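Can I stop the divorce hearing if I was never properly served?

Family and relationships > Separation and divorce > Court procedure

Posted by trudgeline, 7 December 2024

My husband filed for divorce in our county and the court went ahead with the first hearing without me. I found out when my sister-in-law mentioned it on the phone. I have been living at my aunt's place since we split up, and he knows the address because he has mailed me the kids' school forms there. The papers say I was served at our old apartment on Lennox, by leaving them with "an adult at the residence." I moved out well before that. I don't know who the adult was.

We were married 17 years and have 2 children. In his petition he says I walked out on the family, that I drink, and that I ran up debt behind his back. The debt part is one store card with a balance of $2,813, and most of that was a washer and a set of tires. I have the statements. The drinking part is made up.

He is asking for the kids to live with him and for me to pay half of everything. The clerk told me there is another hearing in January and that I "may wish to file something," but she would not say what. I can't afford a lawyer for the whole case. I might be able to pay for an hour or two.

What I want to know is:

Does the first hearing count if I wasn't there?

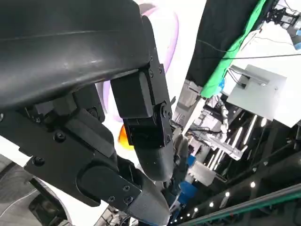 Do I have to answer the things he said about me, or can I leave them alone because they aren't true?

If I go to the January hearing, does that mean I have accepted that I was served?

I am in the US. I would like to keep the state off here because his family reads this site. Thank you.

2 replies

Angelica Calimlim
Member, former family court clerk

I worked at a family court counter for a long time. I am not a lawyer and this is general, so use part of your paid hour to check it against your state's rules.

The first hearing may or may not count. It depends on what the judge did there. Sometimes a first date is only for scheduling, and the only thing that comes out of it is the next date. Sometimes the judge makes temporary orders about the children and money. Sometimes the court enters a default, meaning it treats you as someone who chose not to respond. You need to know which one happened. Ask the clerk for the docket sheet and for copies of everything filed since the petition. You are a party, so you are entitled to see them. There may be a copy fee. If money is tight, ask for the fee waiver form at the same time.

Look closely at the proof of service. It should say the date, the time, the address, who handed the papers over, and usually something about the person who took them. Leaving papers with another adult is allowed in many places, but it normally has to be at the place where you live. If you were living at your aunt's by then, gather whatever shows it. Good things to have are mail with your name and her address, a change of address confirmation from the post office, pay stubs, and a signed statement from your aunt. The envelopes from the school forms are worth a lot if you still have them, since they show he knew where you were.

The paper you are probably looking for is called a motion to quash service, or a motion to set aside if there is already a default. The name changes from state to state. Many courts have a self-help desk with a blank form for it. There are deadlines on both, and some of them are short, so do this before the holidays if you can. 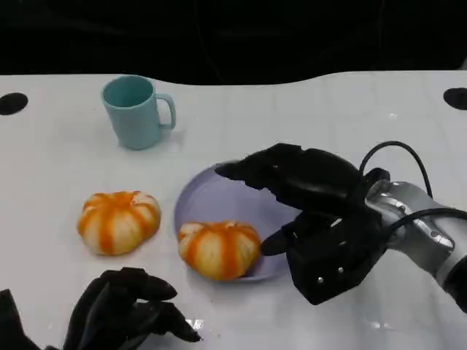

On your last point, you are right to be careful. In some states, if you show up and argue about custody and money without first objecting to the service, the court can decide you gave up the objection. In others you can raise it in your answer along with everything else. Do not skip the hearing over this. Go, and have your objection in writing and filed before you walk in. Please ask the lawyer this one first, as it is the part where the rules differ most.

As for what he wrote about you, don't leave it alone. In most places, anything in a petition that you don't deny can be taken as admitted. Your answer can be plain. Go by paragraph number and write "admit," "deny," or "I do not have enough information to say." You don't need to tell your side at length there. For the card, deny that it was hidden and keep the statements ready. For the drinking, deny it. Judges read that kind of thing in a great many files, and they will want to see something behind it – a police report, a medical record, a witness who was there.

Two small things. Send him or his lawyer a copy of whatever you file, and keep proof that you sent it. And give the court your current mailing address in writing, today if you can, so the next notice goes to the right door.

34 people found this helpful

Irnier

Same sort of thing happened to my brother and he just went in and told the judge he never got the papers. The judge gave him more time, around 30 days I think. No form or anything. So I would not lose sleep over it, judges are people.

I would get off the joint accounts though. And start writing down every time you see the kids or call them, with the time. He paid $302 for one hour with a lawyer and said it was worth it, but he had all his questions typed up before he went in.

Don't post about it on Facebook. His ex printed out his whole page.

5 people found this helpful

Comments on this reply

Angelica Calimlim
I'm glad it went well for your brother, but I wouldn't count on it. Some judges will take it by word of mouth and some will ask why nothing was filed. Also, be careful about joint accounts. In some states there is an automatic order once a divorce is filed that stops both people from moving money or closing accounts. Check before touching anything.

Irnier
Fair enough, he didn't have any joint accounts by then so it didn't come up.

trudgeline
Thank you both. I called and there is no default, just a temporary order that the kids stay where they are until the next date. I found two of the school envelopes and my aunt is going to write the statement. The self-help desk is open mornings only, so I have to swap a shift to get there.

Angelica Calimlim
That is better than it could have been. Take the envelopes with you and make copies first, and don't hand over the originals unless the judge asks for them. Bring photo ID too.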